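Codell Gripper Simulation Kit

A ready-made two-finger gripper model for your simulator, with a set of plain test objects and surfaces. Sold by Drornex as a download.

What you get
Gripper model with separate links, pins and finger plates
21 objects, from small smooth shapes to large blocks
9 surface textures
30 sample tasks - each can be edited
Email support from Farzana Mollah

License
One license covers one site. Updates are free until the end of December.

Wrist view
The camera looks out past the palm, so both fingers stay in sight while you work on an approach. Size, tilt and color of each object are set in the task file.
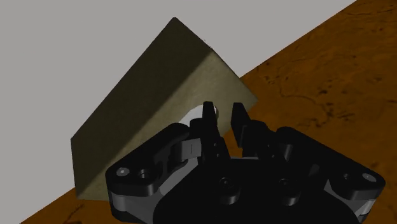

Ordering
Write to Margus Grigaitė at the Bridberg office for a quote. School pricing on request.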